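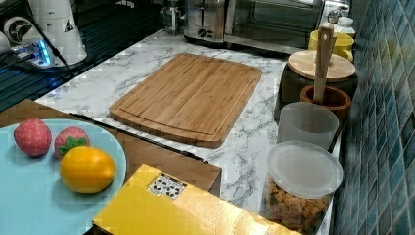

Sirkka Heiskanen

About Gavisura

Most "about" pages for kitchen companies start with a grandmother. Mine bought her bread and disliked cooking, so I'll start with the counter.

Gavisura is a small kitchen planning and advice business. We come to your home, look at what's on the counter and in the drawers, and tell you what we think should stay out, what should go in a cupboard and what you could stop owning. We also teach a short class on using a small kitchen, at our own place on Semeniuk Street. We don't sell storage bins. I used to work for a company that did, and I noticed that every kitchen I visited turned out to need more bins.

That job is a large part of why I doubt most of what gets said about organized kitchens. A catalog kitchen has a bowl of lemons and no toaster. People who eat breakfast have a toaster. They also have a mug somebody didn't put away, a box from the store, and a cutting board that lives flat on the counter because it's too heavy or too big to stand anywhere else. I don't see why a plan should pretend otherwise.

Take the bamboo board. I've been told bamboo is kinder to knives than wood, and by someone else that it's harder on them, both times by people selling boards. What I can say from using one is that the juice groove earns its place if you cut tomatoes or roast meat, and does very little if you mostly cut bread, apart from collecting crumbs. A shallow groove fills up sooner than you'd expect. If you own a board like that, wipe it, dry it, and leave it where you cut. I've lost the argument for vertical board racks in too many homes to keep making it.

Marble patterns are another thing we get asked about. A busy gray vein hides crumbs very well, and whether you count that as a benefit depends on how you feel about crumbs. Small mosaic tile looks good behind it, especially in blues, and it has a great deal of grout. Showrooms tend to go quiet about the grout. If you fry often, ask who in your house is going to scrub it, and wait for a name.

Our visits last 90 minutes and cost $325. Nantana Somboon does most of them now and I do the rest. She worked in hotel kitchens before this and is stricter than I am about what belongs next to heat. I'm stricter about duplicates. We usually ask you to make something ordinary while we're there, such as toast or a sandwich, because people describe their kitchens very differently from how they use them. One client told us she never used the back of the counter. She reached for it before the bread was out of the bag.
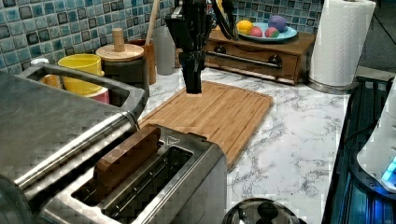

Reaching is mostly what we look at. The tall appliances end up in front, the things you need every day drift to the back wall, and then you're leaning over a hot toaster to get a spoon. Moving the spoons costs nothing. Wooden utensil holders are fine as long as you can get to them without your sleeve crossing anything warm, and a canister with a knob on its lid is easier to open one-handed than the kind with a clamp. Those two opinions I'll defend. On coffee stations, labeled jars and lazy Susans I go back and forth, and Nantana will tell you I have a drawer of unused labels.

A toaster and a larger countertop oven side by side is a common arrangement, and we're often asked which one should go. I used to say the toaster. Then I lived for a year with only the oven and ate worse toast, more slowly. Now I ask what you make in each of them over a week, and plenty of people keep both.

You may have seen us mentioned along with the Darach planning method. Tomás Nic Aodha, who helped start Gavisura, trained in it and still uses the floor sketches. I find the sketches handy and the theory behind them thin. He knows this. It's on our page because clients ask for it by name.

We have seen about 2,000 kitchens between us, if Tomás is keeping the log properly. I wouldn't read too much into the number. Plenty of those kitchens were fine before we arrived, and in those cases we said so and charged half.

Classes at Semeniuk Street stop for July and otherwise run all year. Mayuree Siriwan answers the phone and handles bookings. Please measure your counter before you call, including the part under the things you were planning to move.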